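Brarkent open day: notes on the laundry demo

Posted 8 May 2023

Fornora opened its Brarkent site to visitors for an afternoon, and I went mostly for the cloth handling. Horeo had the software talk in the next building, which I skipped after two slides. The demonstration I wanted was the folding one, run by Lejla Atanasov, with Mingxuan Lu answering questions on the hardware. 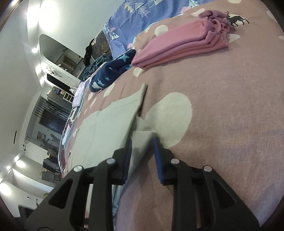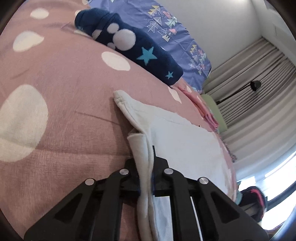

The tool is a hand-held gripper, and the operator does the task with it directly. What interested me was the problem it is being pointed at. A rigid part has a pose with six numbers. A towel has no pose in that sense, and every grasp changes its shape, so the planner cannot rely on a model it built a second earlier. The grasp on the white towel is a good case: the fingertips have taken a thick fold and pressed it into a ridge, several inches of material are simply along for the ride, and the stitched hem at the corner has curled up off the bedspread. A hem like that is useful. It gives an edge detector something repeatable to look for, where plain terry gives it nearly nothing.

I asked Lu about finger force. He said they specify grip by closing distance and leave force uncontrolled, and that the compliance in the fingers takes up the difference. I am not fully convinced. Terry is forgiving. A thin, smooth cloth slides on itself, and the usual failure is a grasp that takes two layers when it wanted one. His answer was that the operator corrects for this by feel, and that the correction is part of what they want recorded. Fair enough, but it moves the hard part into the person's wrist.

The background matters more than I expected. A polka-dot bedspread is a poor surface for segmentation, and pale cloth on pale dots is worse. Atanasov said their first set, from March, was shot on a plain gray table and the resulting policy – they call it Mao – fell apart on anything with a print. The current set has 700 episodes on patterned bedding. Of the 50 trials they ran before the open day, it completed 49 on the gray table. She would not give a number for the bedding, which I took as a number of a kind.

Other notes, in the order I wrote them down:

Calibration is done at the start of each session and not repeated. I would want it repeated after a drop.

The lens is very wide. Straight edges bow badly toward the corners, and they train on the uncorrected image. Lu says undistorting it cost them resolution where the fingers are.

Socks are excluded for now. So is anything with a zipper.

Episode length is capped, but I did not catch the cap.

Parking is behind the loading dock and the sign for it faces the wrong way. I have asked for the slides and will add a link if they come.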